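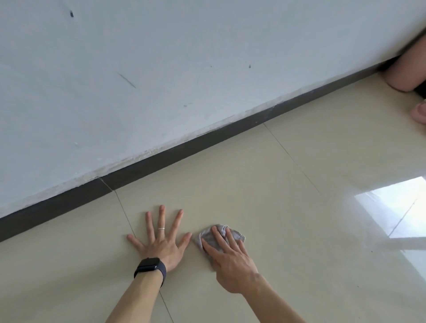 Boletín n.º 41 - pág. 8

**Visard empieza a grabar tareas de limpieza en viviendas de Kostitz**

La empresa Visard ha puesto en marcha en Kostitz una campaña de grabación de tareas domésticas para entrenar a Plidon, su sistema de aprendizaje por imitación. Participan 40 hogares, y las sesiones se hacen en las propias casas, con los trapos y los suelos de cada una.

El primer bloque está dedicado a la limpieza a ras de suelo: pasar un trapo por las baldosas, repasar el rodapié y llegar a las esquinas. Las tareas se graban desde el punto de vista de quien las hace, con las dos manos a la vista - una puede trabajar con el paño mientras la otra se apoya en el suelo. Los participantes no tienen que quitarse anillos ni relojes.

Según la empresa, los suelos brillantes son uno de los casos que más interesan, porque los reflejos de las ventanas confunden al sistema a la hora de situar la mano y el paño. También se buscan paredes con roces y desconchones, poco frecuentes en las grabaciones hechas en laboratorio.

Cada hogar entrega cuatro horas de material. El estudio Lam se encarga de revisarlo y de marcar el comienzo y el final de cada pasada. Los tramos en los que las manos salen de plano se descartan.

El segundo bloque, previsto para agosto, estará dedicado a la cocina. Las inscripciones siguen abiertas en la oficina de Visard en Kostitz, los lunes por la mañana.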